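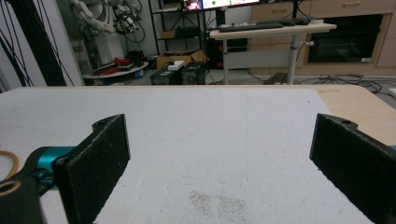

Figure 1. Felt pads on both fingers, over the white table.

I built my gripper in the shared workshop at Gemivthorpe, and I figured the fingers would be the easy part (ha!). My first pair was bare plastic and dropped pretty much anything smooth. Lourenço Arruda, who had the bench next to mine in July, told me to try glue-on felt, so I cut two pads and ran 100 lifts with a plastic cup. It held 86 of them, up from 7 with the bare fingers - I was so happy I ran the whole set again! The left pad still leans in a bit and I want to shim it before I try anything heavier.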